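Looking after anime figures, wall scrolls and DVD box sets at home

Posted by Rosine Hamel, 12 March 2018

A reader wrote in to ask how I keep my shelves from turning into one big gray dust blanket, and I'm afraid the answer got long, so I've put it on its own page. I started collecting in college with a single robot pilot and a very wobbly bookcase, and I've made most of the mistakes already, so you are welcome to learn from them!

Dusting figures

Use a soft makeup brush, the big fluffy kind sold for powder, and keep it only for this. Start at the hair and work down to the base. For the spots between fingers or under a cape, a small clean watercolor brush gets in nicely. I never use furniture spray. It left a cloudy film on my favorite swordswoman that took a whole evening and a lot of muttering to get off.

If a figure feels sticky, that's usually the plasticizer in the PVC coming to the surface, and it happens more in closed boxes and warm rooms. Wash it in lukewarm water with a drop of plain dish soap, rinse, pat with a cotton cloth and let it air dry overnight on a towel. Take off any fabric parts or paper decals first, and go gently around painted eyes.

Leaning figures

A long ponytail and one tiny foot on a peg is asking for trouble come summer. Dip the bent leg in hot (never boiling) tap water for a minute or 2, ease it straight, then hold it under the cold tap. My friend Valentin Tessier props his tall ones with clear acrylic rods instead, and I have to admit they look very tidy.

Wall scrolls

Hang them away from the window – reds go first, then skin tones. Creases mostly drop out if you leave the scroll hanging for a week. If they don't, iron from the back on the lowest setting with a pillowcase in between, and keep well clear of the plastic rods.

Discs and box sets

Stand them upright, like books, and don't pack them so tightly that you have to pull on the spine. Cardboard slipcases tear right there. I keep a plain list of everything in a notebook, 334 discs at last count, with the shelf written beside each title, and it has saved me from buying the same series twice (more than once, I'm sorry to say).

Plush and costume pieces

Cold water, mild detergent, inside a pillowcase with the top tied shut. Skip the dryer and lay everything flat, turning it over halfway through. Test dark trims with a damp white cloth before anything gets soaked.

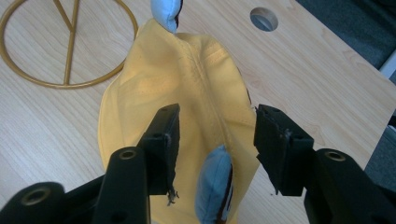
Wigs are a longer story and I'll give them their own page in October, when everybody is getting ready for costume season. Until then, keep them in a hairnet, out of the sun, and please don't brush the curly ones!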